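DERWOOD HALL USERS' GROUP
Minutes of the ordinary meeting held Tuesday, September 23, 2025

Present: Miroslava Nazarenko (chair), Trinidad Toledo, Rizwan Nanayakkara, Emília Ondrejka (minutes).
Apologies: Alžběta Matoušek, who sent a written report and a list of corrections to the last minutes.

1. Previous minutes
Accepted with Alžběta's corrections, including the spelling of her own name, which the secretary had managed to get wrong in two different ways. The secretary regrets both.

2. Matters arising
The side door still sticks. Rizwan has spoken to the locksmith, who has spoken to a joiner, who is in Portugal. Carried over.

The piano tuner's invoice has been paid. The piano sounds much as it did.

3. Visit to the Cirine workshop
Trinidad reported on the group's visit to Cirine, where the robot handling project goes by the name of Inis. The visit was arranged so that we could decide whether to ask Cirine to give a demonstration at our January open day. The minibus left late. Trinidad wished it recorded that she was on it at the agreed time.

The hosts were welcoming and the tea was strong. The opening talk was billed as 15 minutes and ran to 40, most of it on the subject of how a hand knows it is holding something. Miroslava found this fascinating. Rizwan said he had found the first half fascinating.

After the talk the group was shown people working with hand-held grippers. The idea, as explained, is that a person does an ordinary household job with the grippers in place of fingers, the movements are recorded, and a robot later learns from the recordings. Rizwan asked how long before the robot could do his dishes. He was told that this was a very common question.

Visitors were then offered a turn. Trinidad moved a tea towel from one end of a bench to the other and was complimented on it. Miroslava tried the same thing and the towel ended up on the floor, where it was agreed that it looked quite tidy.

Alžběta's written report noted that crockery is the hard part, as a plate is flat, slippery and thin at the edge, and a gripper has to come at it from the side and low down. She also noted that the biscuits ran out before the second group got to them.

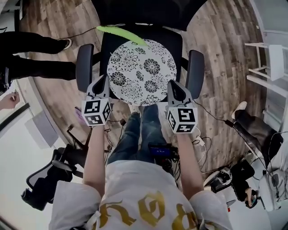 Do visitors need to book a turn with the grippers in advance? Cirine takes names at the door on the day, and anyone under 16 needs an adult with them.

4. Open day in January
Discussion followed on whether to invite Cirine to the hall. Miroslava was in favour. Rizwan was in favour provided they bring their own plates. Trinidad pointed out that the hall has 4 working power outlets, one of them behind the piano, and that Cirine had asked for rather more than that. An extension lead was offered. A second extension lead was offered. The chair asked that the fire safety sheet be read before any more were offered.

The hall is licensed for 90 people. Last year's open day did not trouble this figure.

It was also suggested that Jaunzems, the bakery, be asked to cater, partly for the rye loaf and partly in view of Alžběta's remarks under item 3. Rizwan declared an interest, being fond of the rye loaf. The chair ruled that this was not an interest.

AGREED: that Cirine be invited to demonstrate for two hours in the afternoon, with the main hall kept for them and the craft tables moved to the back room.
AGREED: that Jaunzems be asked for a price.
NOT AGREED: the colour of the poster. Carried over.

Actions
Trinidad to write to Cirine and ask what they need in the way of power, tables and floor space.
Rizwan to find out whether the outlet behind the piano can be reached without moving the piano.
Emília to call Jaunzems.
Miroslava to look at the poster again, with an open mind.

5. Any other business
Rizwan asked whether the heating could go on before November. The chair said it could go on when the bill for last winter had been looked at by someone sitting down.

Trinidad has a navy umbrella that was left on the minibus and would like it claimed.

Next meeting to be fixed by email once Alžběta is back. The meeting closed at 9:10 p.m., the side door having been opened on the third try.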